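Home | Reviews | Builds | Parts | Forum | About

Print this page | E-mail this page

Unard twin-arm bench kit: review after a home build

Grigoris Kalogeropoulos
Fri 7 June

The Unard kit ships as two flat cartons and one long one. The long one holds the mounting rail, and its length decides where the build can go. Mine went on the wooden table in the back room, with the rail along the near side and the arms facing the wall. Measure before ordering. The rail does not split and Unard does not sell a shorter version.

Assembly took two evenings. The first went to the rail and bases. The bases bolt through slots, so spacing is adjustable, and the manual gives a minimum but no recommended value. I set them far enough apart that the elbows could fold outward without touching anything and left them there. The bolts are small and the heads are soft. I rounded one with the supplied key and finished with my own.

The second evening was cabling. Each arm has one main cable that runs up the outside of the lower link, loops at the elbow and continues to the gripper. There is no channel for it. The manual shows it held with adhesive clips, and the clips in my carton let go of the painted links within a week. I replaced them with hook-and-loop straps and left slack at the elbow. Too little slack and the joint pulls the connector at full extension. Too much and the loop catches on whatever is on the table. Getting this right took longer than the rest of the wiring.

Power comes from a single Iteck supply, bought separately. Unard lists a lower rating as sufficient. With both arms lifting at once, the smaller supply I had on hand dropped out and the arms sagged to the table. The 600 W unit has not done this. The kit should include a suitable supply or state the requirement for two arms under load.

Software setup is adequate. The calibration routine asks for each joint to be moved by hand to a marked position, and the marks are molded in the same color as the part. A dot of correction fluid on each one fixed that. After calibration, repeatability at the gripper was within 2 mm over 100 moves to the same point, checked with a dial indicator. With the arm stretched out past the middle of the table it was worse, and I would not plan fine work there.

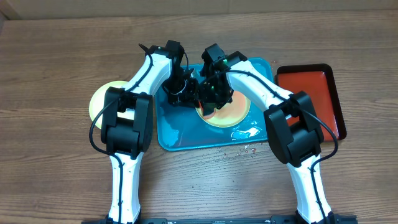
Most of my testing has been kitchen-type handling on trays: plates, small items, some water. Two arms working over one tray is the hard case. The planner treats each arm as an obstacle to the other, but it models the gripper as a plain cylinder and ignores the cable behind it. Close to the center of the tray it either refuses a move that would clear or accepts one that brushes. I ended up padding the model on the cable side and trimming it at the jaws. The file is plain text and the edit is simple once found. It is not documented.

The jaws are acceptable on rigid objects. On anything smooth and wet they slip. I tried the Liyanage silicone pads, which need a light trim to fit, and they hold better at the same closing force. They also pick up lint. Rinse them.

Neither the arms nor the bases carry any splash rating that I could find. Keep liquid on a rimmed tray and wipe the table between runs. I route the connectors so that they exit above the rail, and I would do the same on any build where water is involved.

Noise is moderate. The elbow joints whine when holding a load at half extension, and after 400 cycles the left one had picked up a faint tick at the same angle each time. Retightening the horn screw removed it. Check that screw on both arms after the first day of use.

I previously ran a single Jetar arm on the same table. The Jetar was stiffer and had internal cable routing, and its documentation was much better. It could not hold a plate still and work on it at the same time, and that is the reason I changed. For single-arm jobs I would still pick the Jetar.

For: rigid rail, sensible joint layout, editable configuration, spare gears in the box.
Against: cable clips, soft bolts, understated power requirement, crude collision model.

Recommended for builders who own decent hex keys and expect to edit files. A revised clip is listed for October. I will fit a set and update the cabling section then.

Print this page | E-mail this page

This site uses cookies to remember your settings. By continuing to browse you agree to their use. Accept | Settings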